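Con las manos prestadas: una conversación sobre cómo se recogen ejemplos para un robot que ordena ropa

22 de septiembre de 2025

La responsable de recogida de datos de Sultico me recibe con una libreta bajo el brazo y me pide que deje la mochila en el pasillo. Dentro de la sala no entran mochilas ni abrigos, tampoco los de los visitantes. Habla despacio y busca la palabra exacta, y cuando no la encuentra dibuja en la libreta. Aceptó esta entrevista con una condición: que no aparezca su nombre ni el de las personas de su equipo. «El trabajo es de muchas manos», me dice, «y sería injusto poner solo un nombre.»

Sultico es una empresa pequeña que prepara ejemplos de movimiento para otras empresas. Su cliente principal en este momento es Pladholm, que desarrolla un sistema capaz de aprender tareas de casa. El encargo se llama Lie, como la persona que lo propuso al principio, y trata de una cosa que parece muy fácil: coger prendas, ponerlas en una cesta, sacarlas de la cesta, ordenarlas.

Le pregunto por qué una tarea tan sencilla necesita tanto tiempo. Ella sonríe un poco.

«Es sencilla para usted, que lleva toda la vida tocando ropa. Un calcetín no tiene forma. Lo deja encima de la mesa y tiene una forma, lo deja otra vez y tiene otra. Una taza es siempre la misma taza. Con la tela, el sistema tiene que ver muchísimas situaciones antes de hacer algo razonable en una situación nueva.»

En Sultico llaman «episodio» a cada ejemplo grabado, desde que la persona empieza la tarea hasta que suelta la última prenda. Para el encargo Lie han entregado 3340 episodios, y el trabajo sigue. Yo pensaba que grabarían a un robot manejado a distancia, porque así lo había visto en otros sitios. En este encargo lo hacen de otra manera: las personas sujetan las pinzas con sus propias manos y hacen la tarea directamente.

«Hemos trabajado también con brazos teleoperados», explica. «Para algunas cosas son mejores, por ejemplo cuando importa mucho la fuerza. Pero con la tela la persona se cansa, se pone nerviosa, y eso se nota en los datos. Con la pinza en la mano el movimiento es más natural. La persona se olvida un poco de la máquina.»

No se olvida del todo, añade después. La pinza tiene dos dedos que abren y cierran, y nada más. No puede alisar la tela como una palma ni sentir si ha cogido una capa o varias. Los primeros días, casi todos los operadores intentan ayudarse con los dedos que les quedan libres, y hay que repetir el episodio.

«Les digo siempre lo mismo: si el robot no tiene ese dedo, usted tampoco.»

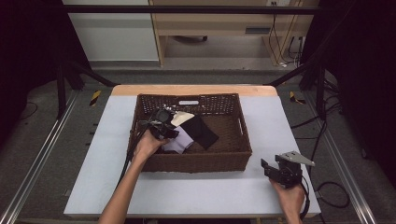
La cesta, me cuenta, dio más problemas que la ropa. Al principio usaban una caja de plástico de paredes lisas, y los movimientos salían muy limpios, quizás demasiado limpios. Pladholm pidió recipientes parecidos a los que hay en una casa, y entonces llegó el mimbre. Las puntas de la pinza se enganchaban en el trenzado. Un operador tiraba del calcetín y venía detrás la cesta entera.

«Yo quería quitarla», reconoce. «Me parecía que perdíamos el tiempo. El cliente dijo que no, que justamente por eso la quería, y tenía razón. En las casas las cosas se enganchan.»

Le pido que me explique cómo se decide qué prendas se usan en cada sesión. Abre la libreta por una página con columnas muy apretadas. Se mezclan a propósito prendas claras y oscuras, telas mates y telas con algo de brillo, piezas dobladas y piezas arrugadas. El negro es difícil para las cámaras porque los pliegues se pierden. El blanco sobre una mesa blanca también es difícil, por la razón contraria.

«Hay combinaciones que el operador odia», dice. «Una prenda clara medio tapada, otra al lado casi del mismo tono. La persona ve muy bien dónde termina una y dónde empieza la otra. El sistema, de momento, no lo ve siempre. Esas combinaciones las repetimos más.»

También hay reglas sobre la colocación. Antes de cada episodio, el operador mira una hoja que le indica cómo preparar las prendas, pero la hoja es poco precisa de manera voluntaria: «en el lado izquierdo», «una encima de otra», «sin tocar la pared». En los primeros meses las instrucciones eran mucho más exactas y el resultado fue malo, según ella, porque todos los ejemplos se parecían demasiado entre sí. El cambio se hizo en mayo, después de una reunión larga con el cliente.

—¿Y los errores? ¿Se borran?

«Depende del error. Si la prenda se cae y la persona la vuelve a coger, eso se guarda y se marca. Es muy valioso, es exactamente lo que el robot tiene que aprender a hacer cuando se equivoca. Si la persona se distrae o toca la tela con la otra mano, no se guarda. Y si se cae un cable encima de la mesa y tapa algo, tampoco.»

De los cables habla bastante, con cierto cansancio. Probaron pinzas sin cable y volvieron atrás. La batería añadía peso en la muñeca, y la señal de las pinzas no llegaba siempre al mismo tiempo que la imagen. Un pequeño retraso es suficiente para que el cierre de los dedos aparezca tarde respecto a lo que muestra la cámara, y entonces el ejemplo enseña una cosa falsa. Prefiere que los operadores aprendan a vivir con el cable.

Cada episodio pasa después por dos revisiones. La primera la hace un programa que comprueba que no faltan datos y que las señales coinciden en el tiempo. La segunda la hace una persona, que mira la grabación y escribe una frase corta con lo que ha pasado. Quien ha grabado no puede revisar su propio episodio. Pregunto si esa frase es de verdad necesaria y me contesta que es la parte más discutida de todo el proceso.

«Uno escribe "coge la tela blanca". Otro escribe "saca la prenda clara de la cesta". ¿Es lo mismo? Para nosotros sí. Pero el sistema aprende también de las palabras, y hay que decidir cuánta variedad queremos. Tuvimos una discusión muy seria sobre el color crema.»

Se ríe, pero enseguida vuelve a la libreta y me enseña la lista de palabras permitidas para los colores. Hay una línea entera tachada.

Los turnos con pinzas duran dos horas como máximo, con pausas. La muñeca sufre, y también la atención. Ella misma graba de vez en cuando, aunque no le corresponde, porque piensa que no se puede pedir a alguien un movimiento que uno no ha hecho. Entre las personas que graban hay quien viene de una lavandería, de una imprenta, de cuidar niños. A los candidatos no les pide conocimientos técnicos. Les pide que doblen una camiseta muy despacio y observa si tienen paciencia.

Le pregunto si le preocupa que esas personas estén enseñando a una máquina el trabajo que antes hacían ellas. Tarda en responder.

«Sí, lo hemos hablado en el equipo. La compañera que trabajó en la lavandería dice que ojalá, que le dolía la espalda todos los días. Otro compañero no está tan seguro. Yo no tengo una respuesta bonita para esto. Lo que puedo hacer es pagar bien las horas y explicar a cada uno para qué sirven las grabaciones antes de que firme.»

El próximo encargo ya tiene nombre, Zillholm, y tratará de toallas. Son más grandes, pesan más y obligan a coordinar las dos pinzas todo el tiempo, mientras que con los calcetines una mano puede trabajar y la otra esperar. Todavía no sabe si la mesa será suficiente. Ha pedido otra más ancha y está esperando el presupuesto.

Antes de despedirnos le pido una recomendación para quien quiera empezar a recoger datos de este tipo. Pasa varias páginas de la libreta hacia atrás, hasta las primeras.

«Que grabe poco al principio y que lo mire todo. Nosotros grabamos muchas semanas antes de sentarnos a mirar con calma, y una parte la tuvimos que tirar. La luz había cambiado y no la habíamos apuntado.»

Después me acompaña hasta el pasillo, me devuelve la mochila y apunta en la libreta la hora de mi salida.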